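Section 2: Before You Spend Anything

Hi, Remedios Urquijo here. I wrote this part of the Grostley hand-held gripper guide after ordering the wrong things twice, so please read it before you open your wallet! It covers what to buy, what to borrow and how to split the money. Assembly starts in Section 3. 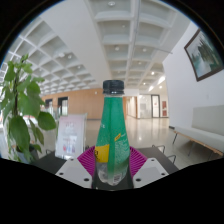
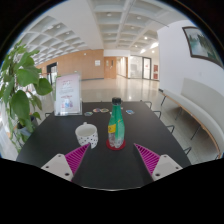

Bottle work on the black table, with the magenta fingers fitted.

2.1 Make your shopping list

1. Write down the objects you want to handle first. I know, you want to start with the catalog (so did I). But the objects decide the fingers, and the fingers decide a good part of the bill.

2. Measure the widest object on the list and check it against the opening chart in Appendix B. Measure full bottles, too, and weigh them while you're at it.

3. Choose your fingers. I like the soft ribbed kind for bottles and anything else that's round. Order one spare pair per gripper — two if several people will be sharing it.

4. Pick a table. You may well own one already. We'd priced a Dudeck bench at $1440 before Lejla Georgiou asked why we couldn't use the tables we had, and that was the end of the Dudeck bench.

5. Add the small stuff: mounting screws, a driver that fits them, storage cards, a carrying case. Ours came to $86 and I had budgeted zero.

Note: Mounting plates are sold separately from fingers. Check that the hole pattern matches your kit before you order. Stockdale plates fit the current kit but not the first one.

2.2 Split the budget

1. Price the gripper kit and put that number on its own line.

2. Put fingers and pads on a second line and treat them as something you'll buy again. They wear!

3. Keep a line for storage. If you use the Flultus plan, it renews every 31 days, and I've been caught out by that.

4. Leave some money unspent until you've done 7 full sessions. You'll know by then what's annoying you, and it probably won't be what you expected.

Caution: Don't buy a second kit to fix a problem you've only had with the first one for an afternoon. Go through Section 6 first.

Caution: Keep liquids capped while you practice. Repairs after a spill come out of your budget and aren't covered by the kit warranty.

Prices in this section were last checked 2020-03-21. For current ones, see the order sheet at the back.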